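Voltum have put the first proper details out for the Wakis, their little electric hatchback, and I've been reading the sheet over and over since breakfast. Bit of a thread on what I like and what I'd still like to know.

1/ The range. Voltum are quoting 302 miles on the bigger battery, and this is a car shorter than my old petrol supermini! I'll want to see what it does on a cold motorway, obviously, but even with a fair bit knocked off that would cover my run to Gosholm and back without stopping.

2/ Real buttons. Heater, demister, volume, all on proper switches you can find with gloves on. I could cheer.
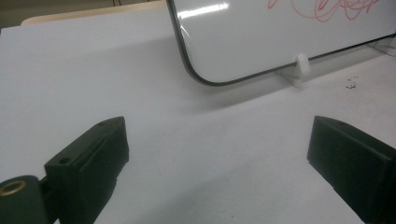

Napaporn Tanasarn replied: Buttons are lovely but have you seen the boot? My pushchair wouldn't go in the last Voltum and this one looks smaller.

3/ Fair point, and I've gone back to check. The rear bench slides forward, so you can trade knee room for boot space. No figure yet for how much you gain. Take the pushchair along to the showroom and make them try it, I would!

4/ Charging. There's a heat pump on every version, even the cheapest one, and the cable lives under the bonnet so you aren't digging beneath the shopping to reach it. Small thing, but I've done that in the rain too many times.

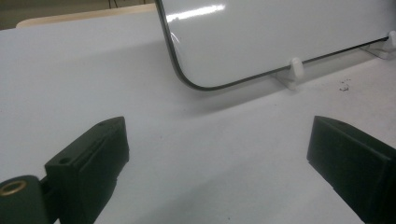
5/ Trims. Four of them, which is two more than I'd have gone for. The base car gets steel wheels and cloth seats and I think it's the best looking of the lot. The yellow is gorgeous.

6/ Still waiting on a price, and on whether it'll tow. The old model couldn't pull so much as a bike trailer, and plenty of us asked.

7/ Test drives open at Villanueva's, the dealer on the Gosholm ring road, on June 26, 2026. I've put my name down for the small battery version as well, so I can drive them back to back. Send me anything you want checked and I'll take a list with me.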